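Rental applicants in Zallcombe may soon be asked for something new alongside their pay stubs and references: permission to be scored. Pruden, a screening service used by 67 landlords in the region, combines public records, old addresses and online activity into a single number. A property manager receives that number in two minutes. The applicant does not receive it at all.

The company describes the score as advisory. In practice, a manager with 200 applications and one vacant apartment is unlikely to read past the first page of the ranking. Applicants near the bottom are turned away without learning which record counted against them, or whether the record was theirs.

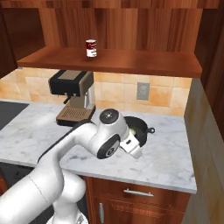
Errors of this kind are common where names are matched loosely. The tenants' group Manalo reviewed files supplied by its members and found eviction cases attached to the wrong person, along with cases that had been dismissed years earlier. Correcting an entry took about two months – far longer than any apartment stays on the market.

A rival product, Wamumetti, now offers applicants a copy of their report before it reaches the landlord. The change is welcome, though the formula behind the report remains closed. Consent given under threat of losing a home deserves closer attention from lawmakers than it has so far received.

Contact the editors | Copyright, all rights reserved | Back to top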